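Cómo limpiar a fondo una pizarra blanca (y que vuelva a borrar bien)
Por Nives Sanna

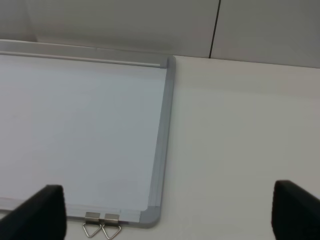

Pizarra blanca con marco de aluminio, tumbada sobre la mesa.

¡Me encanta este arreglo! Con lo que hay en casi cualquier casa, una pizarra que lleva meses dejando sombras grises puede volver a borrarse de una pasada.

Qué necesitas
Alcohol isopropílico
Dos paños de microfibra
Jabón neutro
200 ml de agua tibia
Un rotulador de borrado en seco

Paso 1. Descuelga la pizarra y apóyala en horizontal, así el líquido no chorrea hacia el marco. Abre la ventana.

Paso 2. Pasa un paño seco de arriba abajo para quitar el polvo de tinta.

Paso 3. Humedece el paño con alcohol (¡humedecer, no empapar!) y frota en círculos pequeños, sin apretar.

Paso 4. ¿Alguien usó rotulador permanente? Repasa cada trazo con el de borrado en seco, espera unos segundos y limpia. La primera vez que lo probé me puse a dar saltos.

Paso 5. Aclara con el agua y una gota de jabón, y seca enseguida con el otro paño.

Con las esquinas ten paciencia: un bastoncillo de algodón va de maravilla. Y nada de estropajos ni limpiadores en polvo, que rayan la superficie y luego la tinta se agarra todavía más.

Yo repito la limpieza completa cada 23 días, manías mías. Si la tuya se usa poco, con una vez al mes vas sobrado.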